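Lolturine Opens Simulated Test Room for Comparing Grippers and Wrist Cameras

KERTON, November. Lolturine, a developer of test software for robot arms, today released Skunovura, a simulated room in which buyers and engineers can compare two-finger grippers and wrist-mounted cameras before ordering hardware.

The first release includes 2 gripper models and 13 camera positions. Each gripper can be run with each camera position under the same controller settings, and the results are saved side by side in a single table. A full comparison takes roughly 8 hours on an ordinary office workstation.

Skunovura was developed with Şimşekoğlu, a maker of gripper fingers and mounting plates. Şimşekoğlu supplied the finger shapes and travel limits. Lolturine built the room, the lighting and the controller interface.

The software reports how much of the camera's view is taken up by the gripper body, how well the fingertips can be seen when the jaws are open, and how the view changes as the wrist tilts. Steep upward views are part of the standard test. Users can change the camera angle between runs without reloading the room. Custom finger shapes can be imported, though they must be checked against the supplied travel limits first.

The current version does not model cable drag or lens dirt. Both are planned for a later update. Contact forces are calculated but should be treated as estimates until they have been checked on a real arm.

Skunovura is available now to existing Lolturine customers at no added charge. New customers can ask for a trial license through the Kerton office. Training is offered online in 2 sessions, one on setup and one on reading the results table. 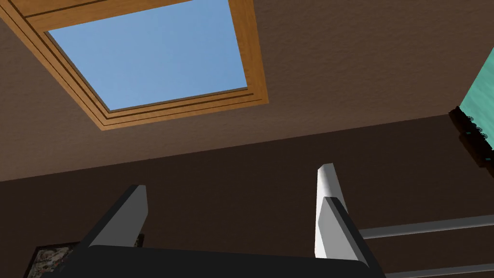
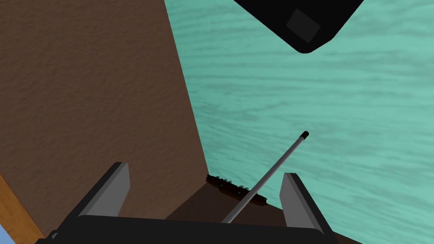
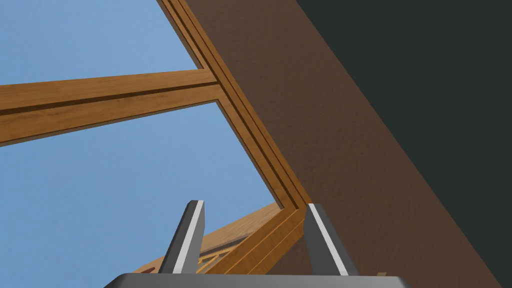
Simulated views from Skunovura with the gripper fingers open. Images: Lolturine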